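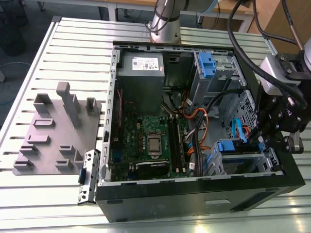
Setting up your Trilusier putting mat

I've put together almost 80 of these for club members at Ernden, so I'll just tell you how I do it. Give yourself an evening, clear some floor, and take your shoes off before you start walking on the felt!

Before you start

Unroll the mat the night before and lay it face down. The creases drop out by themselves if you leave it alone. Don't iron it. (Holger Forsberg ironed his, and his putts have broken left ever since.)

1. Find the flattest bit of floor you have. I roll a ball across it in both directions first – if it wanders, move over a little and try again.

2. Flip the mat over and slide the ramp under the cup end. The word Trilusier should face you when you stand at the tee line.

3. Push the 2 side rails into the ramp until they click. They're stiff when new, so lean on them with your palm. 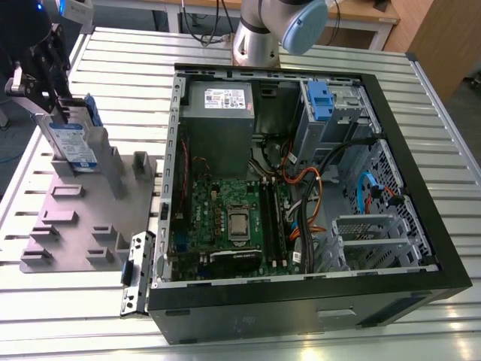
4. Set the ramp height. There are 3 notches, and I'd stay on the lowest one for the first couple of weeks. The top notch is fun but it teaches you to hit everything too hard.

5. Clip the ball return along the left rail, or the right one if you putt left-handed.

Note: the older Simska return track fits too, but you'll need to take the rubber foot off the end.

Caution: keep the mat away from radiators and out of direct sun. The backing curls, and once it has curled you're stuck with it.
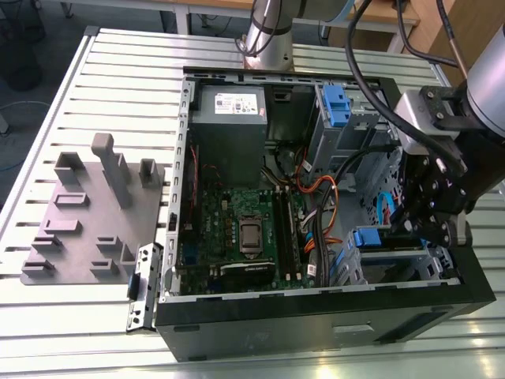
Checking the speed

Hit 10 putts from the tee line with the same easy stroke. If most of them stop short, brush the felt toward the cup with a soft clothes brush and try again. If they fly past, brush it the other way.

Rasmus Kivi likes his really quick, like the greens at Vik in April, and brushes before every session. I do mine when I remember.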